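July 18, 2022

Bench day at last! Two months of boxes under the window and I finally got the long white table clear enough to sort the Halliday stuff properly. Notes here so Flora Moffat can pick up where I stopped (and so I remember what I decided).

Started with the drawer units. Everything from the Lostora job is in the grey one now, top to bottom by size. Drilo offcuts are in the tray underneath. I chucked 9 dead batteries in the recycling tub and found the good tweezers, which I'd been mourning since autumn — they were inside a roll of masking tape. Very happy about that.

The craft things for the kids' open day in October turned up too, and I've pushed them all to the far end so they stay together. It's a lovely cheerful lot of colour for a workshop that is mostly grey shelving. The lolly jar will be the prize for the guessing game. Flora, please keep the lid on until then. I have the count written down somewhere safe and I don't want to do it again!

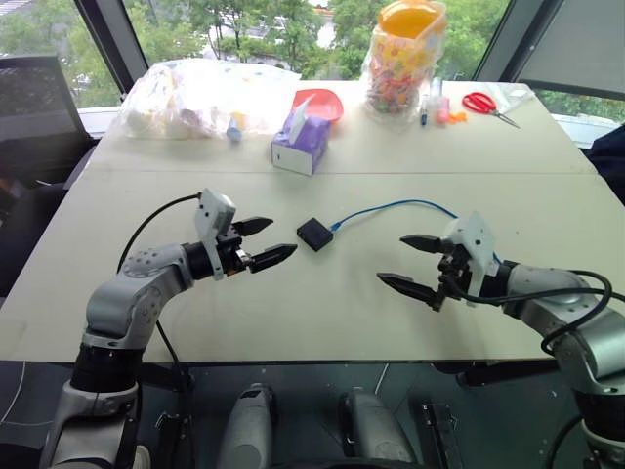 Table, mid-sort. Little black square unit with the blue cable in it, open-day bits down the back.

Cables next. I'm really pleased with the new system: short ones in the shallow drawer, anything over 52 cm hung on the pegboard by the door, one velcro tie each. Blue ones get their own hook, as we grab those most. Six hooks left over, so there's room to grow.

Still to do:
Labels for the pegboard. The Flisetti labeller works beautifully once you hold the cartridge down with your thumb.
A proper tub for the open-day gear, with a lid. Scissors in a separate pouch, please.
Tissues: order more, we go through them wiping lenses.
Job sheet 3006 is missing its second page. Check the Halliday folder, then the pile behind the kettle.

Flora suggested a shelf above the far end of the table and I'm all for it — measured up before lunch and the studs are in exactly the right spots. Bringing my own drill tomorrow.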